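Monday, June 1, 2020
Council minutes notebook, Sirnham

Carried on with the recorded votes. The job is still to get every division from the council minutes into one table, so that residents can look up how their ward councillor went on a given motion. Mahnaz Kordestani did the early part of the year and I'm working backwards from December.

The minutes come as scanned PDFs and the clerk's office changed its template partway through. The old template lists the names under For and Against. The new one gives only "Carried" unless somebody asks for a division, in which case the names go in a separate attachment. Those attachments aren't linked from the agenda page. I found them by going through the document register under the meeting date.

Spent over two hours on the Gresa Street parking motion. It was moved, amended, deferred and then brought back under a different item number, so the script treated it as separate motions. Merged them by hand and left a note in the comments column. The vote on the amendment stays in as its own row. 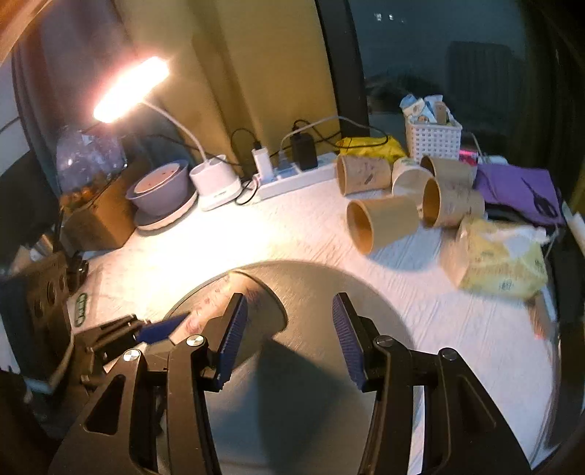
Lamp on, paper cup tilted, gripper pad close against it.

Councillor Khosravi is spelled three ways in the scans. Added the variants to the name list and reran it, and the attendance totals now match the roll at the front of the minutes. Councillor Priner declared an interest in the depot lease and left the chamber, but the minutes still have him voting on it. Didn't correct this. Entered it as printed, with a flag, and wrote to the clerk to ask which is right.

Questions for Mahnaz:
Do we count a procedural motion (extension of speaking time, adjournment) as a vote? I've been leaving them out and I think you left them in.
What colour did you use for "absent with apology"? My grey and your grey look the same once printed.
Have you got the confidential session list? I only have the public headings. 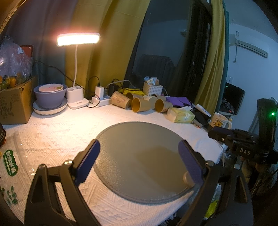 Round grey-green mat, second gripper (DAS) on the right.

Casting votes: the mayor used his on the library hours motion. The table has no field for that, so the total comes out one higher than the number present. Added a column, default blank. The earlier months will need checking for the same thing.

Backed up to the shared drive as well as my own. Old version kept in the archive folder, please don't edit that copy.

Next: the budget meeting, which has amendments on amendments. Rates motion first, then the footpath program. Ring the clerk's office if there's no reply on the depot lease.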